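8 April 2025

Closet floor, before sorting. 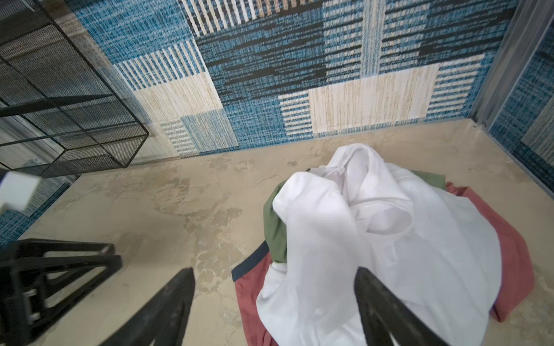
White on top, sage green under it, dusty red at the bottom and spread widest.

Started on the small closet at Drelldale. The pile had built up in the order things came off the hangers in March, so the oldest layer is the red one. Left it as it was until I had decided on a sequence. Sorting by color first, then by fabric weight, then by whether anyone still wears it. The white piece is thin and creases badly, so it goes in the delicate bag at low spin. Red gets washed alone. I have no record of it being washed before and do not want a pink shirt.

Floor: mottled beige, marble pattern, and it hides dirt well enough that I had put off cleaning it. It does not hide the darker scuffs near the middle. Tried a damp cloth on a corner first with no change to the finish. Will try a melamine sponge on the scuffs tomorrow, light pressure, and stop if the pattern dulls. The trim along the baseboard line needs wiping too.

Clémence Caron came by at lunch and wants the closet fitted with the Vakia rail and 2 Flisten shelves. I measured the back wall at 1087 mm. The rail adjusts, the shelves do not, and they would have to be cut down. I would sooner leave the patterned walls alone until we know what is behind them. She has the drill in any case.

Detergent is low. Ran the white load at 4, hung it in the hall. Red tomorrow, after the floor.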